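Andside Letter Shapes, data card

Summary
Andside is a set of 323 outline files for large display capitals, meant for cutting from felt, card or thin foam. Each file holds one closed path per letter, with counters stored as separate paths. The set grew out of the Masov sign templates and keeps their naming scheme.

Contents
The folder "caps" has the base alphabet. The folder "alt" has narrow and wide forms. Units are millimeters, and every letter sits on a 1000-unit grid before scaling. Stroke ends are rounded with a radius of 8 units.

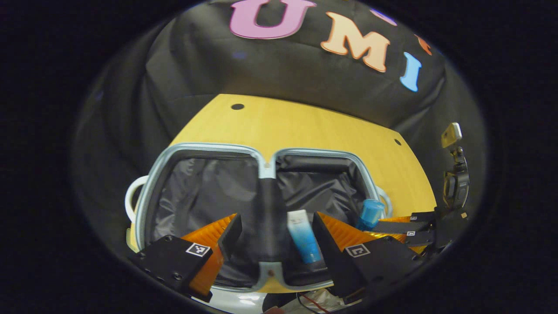
Spacing is not stored in the outlines. A separate table, spacing.csv, lists side bearings and kerning pairs. The values assume a straight baseline; on an arc, the tops of the letters spread apart and the pairs need to be tightened by hand. The Shirazi layout script does this for convex arcs only.

Known problems
The wide Q has a self-crossing path in version 2 — most cutters ignore it, but Bituvard stops with an error. The narrow W falls below the minimum stroke width at small sizes. Accented capitals are missing.

Changes
Version 2 merged duplicate nodes and dropped the old color field. Files from the February build should be replaced.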